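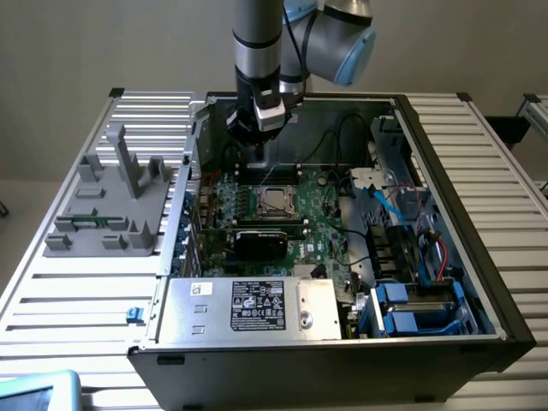
The teardown task is finally producing the kind of examples we promised you in the proposal, and I'm happy to say the pile is growing faster than I expected back in March. We now have 1,769 recorded episodes for the Skirdale project, all of them driven by a person on the remote controls, and 625 of those have been checked and labeled from start to finish. The old desktop towers have been a great choice. They're cheap, they're fussy, and there's so much packed into one box: memory modules standing in their slots, a graphics card lying right across the board, blue drive caddies down in the corner of the cage, and cables wandering through all of it. The arm has to come in from above and work between those things, and that's exactly the reaching we want the model to learn.

Memory modules are going best. Our operators got the hang of the latches within a week or so, and the recordings are clean enough that I've stopped watching every one of them (I still spot-check, don't worry). Drive caddies are close behind. Cables are the slow part! A SATA plug doesn't look like much until you try to pull it with a gripper, and we throw out far more of those attempts than I'd like. I've started keeping the failed ones in a separate folder with a short note on what went wrong. Khunthong, the training code we're using, can take failures as negative examples, so they may earn their keep yet.

We also changed how an episode begins. Back at the start we reset the tower to the same spot on the table every time, and the first model we trained got very good at that one spot and pretty hopeless anywhere else. Now the operator shifts or turns the case a little before each recording. It adds a minute or two to every reset and people grumble, but the second model handled a moved case much better, so the rule stays.

On the labeling side, we moved over to Vorari last month. It's slower to load than the old tool, and I miss the keyboard shortcuts, but two people can work on one batch without overwriting each other. We lost most of an afternoon's labels that way in the spring and I'd rather not do it again.

Money is fine. We're under on parts and a bit over on operator hours, and the two come close to canceling out. The one request I have is for 3 more case models from Proter, the surplus dealer, because everything we've recorded so far comes from a pretty narrow family of machines. I'd like at least 100 episodes on each new model before we train again.

Next up is finishing the labels on the memory set, then a proper go at cables with softer fingertips on the gripper. I'll send the success rates by part type as soon as the next training run is done, along with the updated spending sheet.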